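**Software notes: bimanual cell, planner release 3**

Release 3 of the planner went onto the bimanual cell on 2019-03-21. Most of the change is below the task layer, so scripts written against release 2 should load without edits. The exceptions are listed under Configuration.

## Slot placement

The letter-block task is still our main regression test for placement. It asks for a short word, passed in as a string, to be set into the recess of the slotted wooden tray in reading order, left to right. Release 2 treated each block as a separate pick-and-place. It computed a target pose from the tray's fitted edges, moved there, and opened the gripper. Small errors in the tray fit went straight into the placement, and the later letters in a word got the worst of it.

Release 3 computes the first target from the tray and every later target from the block before it. After each release the tray region is segmented again, the right edge of the last block is fitted, and the next pose is offset from that edge by one block width plus a clearance. The clearance is a parameter, `slot_gap_mm`, and the default is 3. Petro Nazarenko wrote the edge fit and is the person to ask about its failure modes.

Arm assignment has changed too. The planner used to give each block to whichever arm was nearer. It now scores both arms on reach, wrist travel and the volume the other arm has reserved over the tray. An arm with its fingers at the tray holds that volume until it has retreated to its clearance pose. The other arm can plan a pick on the open table during that time but can't start a move that crosses the reservation.

Block detection handles repeated letters by keeping a track ID per block. With the string "root", an "o" in the tray and an "o" on the table are separate candidates, and only the second is offered to the picker. Yaw comes from the top face outline – the printed letter is used only to resolve which way is up.

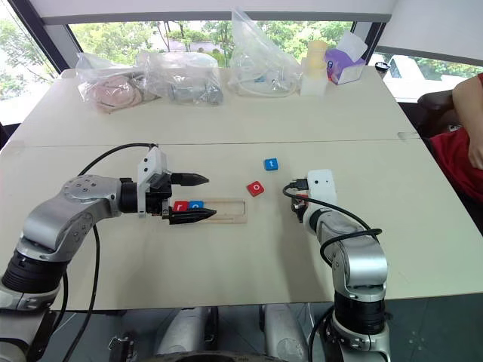 ## Configuration

- `arm_policy: nearest` is gone. Use `arm_policy: scored`, or pin an arm by name.
- `slot_gap_mm` moves from the task file to the tray file.
- The table plane is now fitted with the far strip masked out. Bags and boxes along the back edge were pulling the fit upward. The mask is set in the cell file under `plane_roi`.
- Cable envelopes are modeled as capsules on each forearm. If the planner rejects a wrist pose that used to pass, check these first.

## Replay results

Nazarenko replayed 2,887 logged placement requests from the Grindano archive against both releases. Release 3 returned no plan for 28 of them. All 28 were requests where the target block sat too close to another block for the open fingers, and release 2 had planned through the contact. We count the refusals as correct.

Median planning time went up slightly, mostly from the second segmentation pass. Atwood is looking at running that pass during the retreat move.

## Open items

The edge fit is weak when two blocks of the same color end up side by side in the tray. The Stetsiuk branch has a fix that uses depth, but it hasn't been merged. Logs from release 2 can be read by the Piltow viewer through August, after which they'll need converting.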